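2018-02-14 gripper notes, hand-held pair

Second go with the Narkeo pair, after the Mukano jaws went back in the drawer. Same tabletop list as before so the numbers can be put side by side. Controller is still the old Bhuiyan box, firmware untouched since the last entry. Don't update it untill the comparison is done, please.

Set up
Zeroed both grippers closed, then open. Left one came up fine. Right one reported 15 counts off at full open, same as on the bench, so it's the encoder and not the cable. Wrote the offset into the config by hand. Needs a proper fix before May.

Log from the Bhuiyan box: 2169 samples on the left channel, 914 on the right. Right channel dropped out twice and I only caught the second one. Reseated the connector, no dropouts after that. Will swap the lead tomorrow anyway.

Feel
Narkeo trigger is lighter than Mukano by a good bit. Easier on the hand over a long session but you lose the sense of how hard you are closing. Mukano lets you know. On thin things I would still take the Mukano, on anything boxy the Narkeo is quicker – less fiddling to get the jaw lined up.

Wrist cameras: exposure locked at the Tindach preset. Auto hunts too much on pale backgrounds, tried it again, still bad. Focus ok down to the fingertips. Sync to the head view looks right by eye, haven't run the flash check yet.

Power strip on the white board, head view twice, then a wrist view:

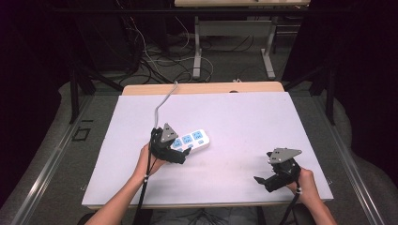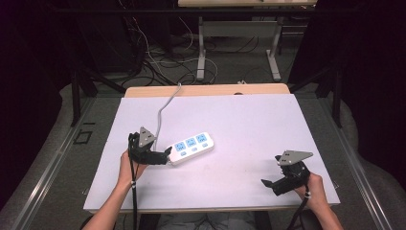
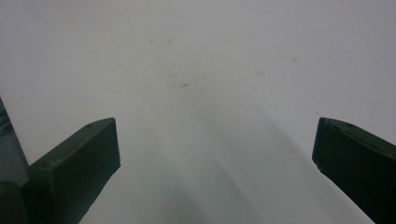
Open width is where the Narkeo and the Mukano really part ways. I had the Narkeo stop set at 135 in the config and meant to try it lower, ran out of time. With the strip lying diagonally and the left jaw against its end, the angle of attack matters more than how wide the thing opens, so next round I want the same object straight and then slanted, both grippers, same stop. Wrist view has both fingertips in it with a clear gap between, good enough to measure the opening from video if the encoder keeps lying. Need a scale reference for that, a printed ruler will do.

To do
– flash check, both wrist cameras
– swap right lead, log ten minutes idle and look for dropouts
– wipe the board, small marks show up in the wrist view and might upset the tracker
– rerun the list with Mukano on the Tindach preset, last time it was on auto so those clips dont compare
– ask for the spare finger pads

Config saved on the bench machine under narkeo_pair, old one kept next to it.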